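Looking after a bench arm and gripper: workshop notes

Gosmont workshop pages — maintenance

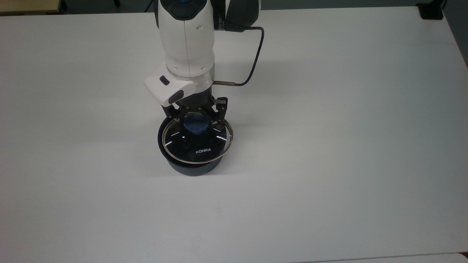

These notes cover the small arm on the white bench and the two-finger gripper fitted to it. They assume the arm is bolted down, the controller is within reach of a seated person and the stop button works. Test the stop button first, every morning, with the arm moving slowly in free air.

Before touching anything

Park the arm with the wrist straight down and the fingers open. Power off at the controller, then at the wall. Support the forearm with one hand when the brakes are released by hand; the joints will drop under their own weight. Put your watch and rings in a drawer.

The wrist cable

Most faults on our cell have been cable faults. The plug at the wrist should go in square and the collar nut should be finger tight, no more. Pliers will strip it. Leave a loose loop between the plug and the first tie, large enough that the last joint can turn both ways to its limit without the cable going straight. Check this by turning the joint by hand with the power off.

A cable that has been pulled will often test good at rest. Run the meter on it while bending the first few centimetres behind the plug. If the reading jumps, replace the cable. We tried resoldering one in August and it lasted 101 cycles.

Do not tie the gripper cable and the camera lead together. Emília Jelínek traced a week of dropped pictures to a single tie that held both.

Gripper linkages

Brush the pivots out with a dry paintbrush before oiling. One drop of light machine oil on each pin is enough, worked in by opening and closing the fingers slowly, then wiped. Oil left on the plates collects dust and ends up on whatever is picked up next. Never use grease on the pins.

Check for side play by holding one fingertip and rocking it. A little movement is normal. If the two fingers differ, the looser one has a worn pin or a screw backing out. Remove the screws one at a time, put a small amount of medium threadlock on the thread and refit. Ours are checked every 2,660 cycles, a figure Svetozár Kubíček took from the wear log on the previous gripper — adjust it to suit your own load.

Fingertip pads should be cleaned with a damp cloth and left to dry. Solvent hardens them.

Camera on the wrist

Clean the lens with a blower, then a lens cloth. Kitchen roll scratches. After removing the camera for any reason, redo the calibration, even if it went back on the same screws. The bracket has enough slack to move the picking point by the width of a fingertip at bench height.

Working over pans and lidded containers

Glass lids give two kinds of trouble. The camera reads reflections from the glass and from any bright rim as edges, so the height it reports for a lid is unreliable. Set that height by hand: lower the arm in small steps until the fingers just touch, note the value and add a clearance. We use 70 in the controller's own units.

The second is side load. When the fingers reach down past a rim, the linkages are close to metal and glass on both sides, and a small sideways move will lever against them. Programme a straight vertical lift before any travel. Keep the speed at the lowest setting until the fingertips are well above the rim, and set the closing force for soft items such as cloths and sponges separately from that for hard ones.

Wipe up water straight away. The gripper is not sealed, and drips run down the linkages to the pivots.

The bench

A plain, pale top is easiest for the camera, but it shows up shadows. Move the lamps so that the shadow under the wrist is soft. A hard shadow edge next to a dark container has been mistaken for the container itself more than once.

Bench bolts work loose. Mark each head with a paint pen across to the base plate and look at the marks weekly. A broken line means stop and retighten.

Error 858

On our controller this code means the gripper did not answer in time. Work through it in this order:

Power off, unplug and reseat the wrist plug.
Look into the plug for a bent pin.
Flex test the cable as above.
Swap in the spare gripper.
Reload the saved settings.

The settings come last for a reason. Ľubica Hrnčiar's copy is on the card taped inside the controller door, and reloading it also clears the camera calibration.

Write every fault in the log with the cycle count, including the ones that clear by themselves.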